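Vukthorpe Robotics, Unit 6 notes: learning to fold from hand-held demonstrations

Revised 2024-05-26

The Gatavell study trained a folding policy with no robot in the collection stage. People carried a hand-held gripper through ordinary bedrooms, and the policy learned from the wrist view alone. Read section 3 before the tutorial. The starting state matters: a shirt spread flat, collar away from the operator, is the easy case.
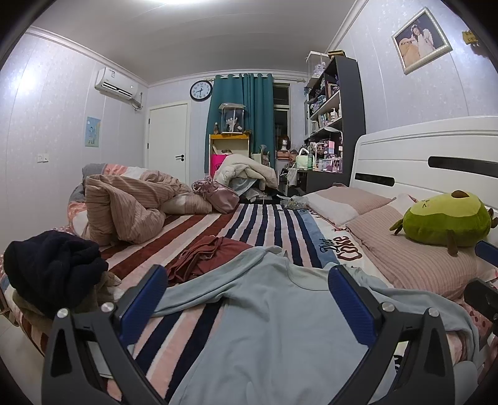

Muireann Foley asked whether flat starts should be left out of training altogether, as they teach the policy so little about recovery. The authors kept them. Of 117 demonstrations, 46 began flat.

Wrist views also tilt a good deal, and cloth close to the fingers can fill much of the view. The policy therefore gets relative gripper motion as its action, with no fixed room coordinates.
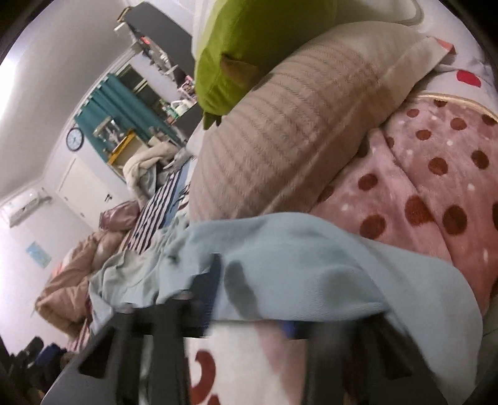 Relative actions drift on long folds, Biljana Vidmar objected, and she would want a short history of past poses added. Table 2 tests this with histories of two and four steps.

For the tutorial: sketch the action vector for one sleeve fold and label its colour channels separately from its pose inputs.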